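22 Jun 2021

Naltutness login review, second session. Purpose: to establish why the lockout rule on the Isulis test portal did not respond to the replayed password list.

The list was run against the staging copy only. Of 322 test accounts, 18 accepted a reused password and opened a session. The lockout rule is set to five failed attempts per account. It was not triggered at any point, as the replay script tries each account once and moves on. The rule is working as written and does not address this type of traffic.

A second limit was then applied by source address, at 300 attempts per hour. The single-source run was stopped at that figure. When the same list was spread over the Pavside relay hosts, no host reached the limit and the run completed. The address limit is to be kept, but it should not be recorded as a fix.
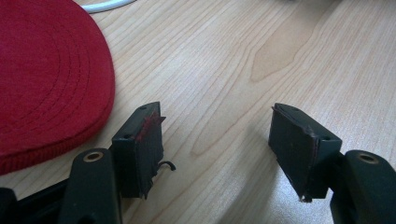
Bench, red webbing roll at upper left.

Fabbri log collector: entries for the relay run were delayed by 37 seconds against the portal clock. Alerts sent from the collector therefore carry the wrong time. Clock settings on both machines are to be compared before the next run. Earlier results should not be corrected by hand.

The 18 accounts have been reset and marked in the account sheet. The password list remains on the encrypted drive and is not to be copied to the shared folder.

Open items: second-step login for all staging accounts; check of new passwords against the known leaked set; wording of the error page, which still states whether an account name exists. Full repeat of the test planned for September.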